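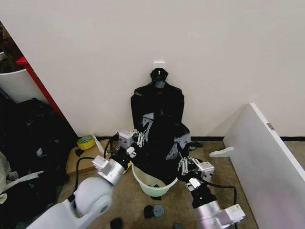

I need to clean my Brenora rain jacket at home and I have no bathtub, only a shower stall with a rail too weak to hang anything on. The care label says no machine wash and no dryer, wipe or hand rinse and hang to dry. The only place I've found with enough height is a corner of the back room, so I put up a stick-on hook there and have been working over a bucket. The trouble is that the room has carpet, the speckled brown and beige kind, and the bucket is a good deal narrower than the jacket. Some of the fabric ends up in the bucket and the rest hangs wherever it likes. I rent, so both the carpet and the paint matter.

What I want to know:

- How do I stop drips from reaching the carpet, other than moving the bucket back and forth?
- Is a stick-on hook good enough? It's a Tredano, the square kind. The jacket is 800 grams dry on the kitchen scale. I don't know what it is wet.
- Will black dye come off on an off-white wall? The back of the jacket touches the wall the whole way down.

I can't drill. The building manager in Tosville was clear about that when I signed.

**Posted by Xinyi Zou** - tagged: laundry, outerwear, renting, carpet

---

**Zhenhua Cui**

Just take it to a dry cleaner. Mine charges very little for a jacket.

> **Xinyi Zou:** The label says no dry cleaning either. I should have put that in.

> **Zhenhua Cui:** OK then a laundromat with a big sink. Ask first.

---

**Fengying Mao**

I've washed shell jackets by hand for years, mostly in apartments, so I'll go through your points in order.

The drips. A bucket only catches what falls straight down into it, and a jacket drips from the whole hem and both cuffs. The cuffs are what people forget. You want something flat and wide under everything, with the bucket on top of it. A boot tray is the usual thing. A plastic storage lid turned upside down works, and so does a cut-open trash bag with a folded towel on it, as long as the bag sticks out past the towel on all sides. Push the back edge of the bag up the baseboard a few inches and hold it with painter's tape. Water running down the wall goes behind the tray otherwise, and that is the part of the carpet you won't check.

The hook. What a stick-on hook will hold is printed on the packet, and you need to compare it to the wet weight. Wring the jacket gently in a towel and weigh it in the bucket, then take off the weight of the bucket. A lined jacket can easily double. Also look at how long the hook was on the wall before you used it. Most of them want at least an hour on clean, dry paint and some want a day.

If it does come down, it will come down at night with the jacket full of water. I would not leave it hanging there wet. Wipe it clean on the hook if that's handy, and dry it somewhere else - over the shower door, or on a folding rack in the shower stall.

The dye. Wet a white cloth, press it on an inside seam for a minute, and look at it. If the cloth is clean the wall will probably be fine. If it's gray, hang something between the jacket and the wall.

> **Xinyi Zou:** Cloth came out clean. I tried the cuff and the seam under the arm.

> **Fengying Mao:** Good. Try the collar too, it gets the most skin oil and rubs off differently.

> **Ximeng Xiong:** Seconding the tape up the baseboard. I lost part of a deposit over a strip of carpet maybe three inches wide.

---

**Update from Xinyi Zou, 27/04/2021** 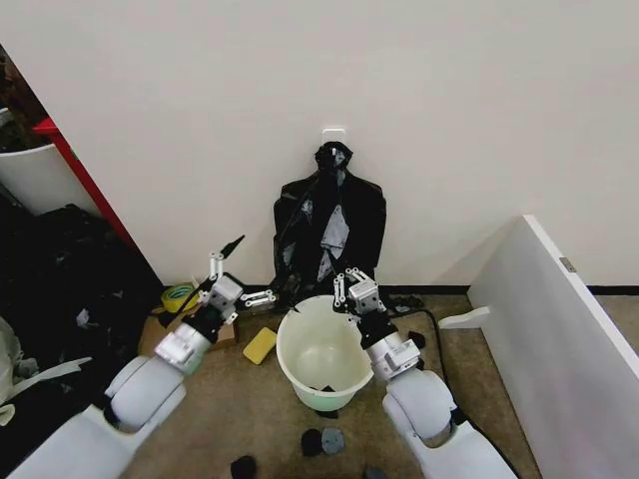

*Reading time: 2 min*

I changed a few things after Fengying's answer, and I have one more problem.

I'm using the bucket for the sponge now and not as a drip catcher. The jacket hangs behind it, and I keep the yellow sponge on the floor to the left, which I know I need to stop doing on carpet. A saucer would fix that. The cleaner is Bai fabric soap, a small squeeze in the bucket with lukewarm water, wrung out hard. Done that way very little drips at all. I did the sleeves and the shoulders in one go and then went over them with plain water.

The first time I hung the jacket by the back of the collar, straight on the hook. All the shoulders bunch up around it, so I can't reach the part that needs cleaning most, and the front falls open so that the gray lining shows. The hem also comes down to the floor or close to it. I measured and the hook is 125 cm up. I'd like to move it higher, but the stick-on pads are single use and I have only one left.

So do I move the hook, or is there a way to take up the length? And does the lining need the same treatment as the outside? It isn't dirty, there's just a faint line at the neck.

---

**Ott Tamošiūnaitė**

Move the hook. You have a pad, use it. Everything else you could do about the length is more work than that.

To get the old one off, pull the tab straight down along the wall, slowly, and don't pull it toward you. If the tab has snapped off, warm the hook with a hair dryer for a minute and slide dental floss behind it. Then wipe the new spot with rubbing alcohol and let it dry. Ordinary spray cleaner leaves a film and the pad won't stick to it.

How high depends on the jacket. Measure from the collar to the hem and add a foot, so there's room for the bucket below. If you use a hanger, add the height of the hanger too. And do use one, the widest you own. It will fix the bunching by itself. Zip the jacket up halfway once it's on the hanger and the front will stay closed while you work on it.

For the lining, leave it alone except at the neck. A lining holds far more water than the shell and takes far longer to dry, and a damp lining inside a waterproof shell smells by the next morning. For the line at the neck use a corner of the sponge and one drop of soap, then a clean damp cloth, then press it with a dry towel.

Fengying is right about the wet weight, but if you're only wiping it down you won't get near it. It only matters if you rinse the jacket properly.

Drying: keep the room at around 70 degrees with the door open. Turn it inside out after a couple of hours if the lining got wet. Don't point a space heater at it.

> **Xinyi Zou:** That's Fahrenheit, right?

> **Ott Tamošiūnaitė:** Yes. Normal room temperature.

> **Fengying Mao:** I'd unzip it again for drying. Zipped halfway is only for the washing part.

> **Ott Tamošiūnaitė:** Agreed, I left that out.

> **Xinyi Zou:** Thanks, both. I'll put the new hook up tonight and leave it a day before I hang anything on it. Does it matter if the hanger is metal? The wide one I have is bare metal with a bit of rust near the neck.

> **Ott Tamošiūnaitė:** Use plastic. Rust stains won't come out of the lining.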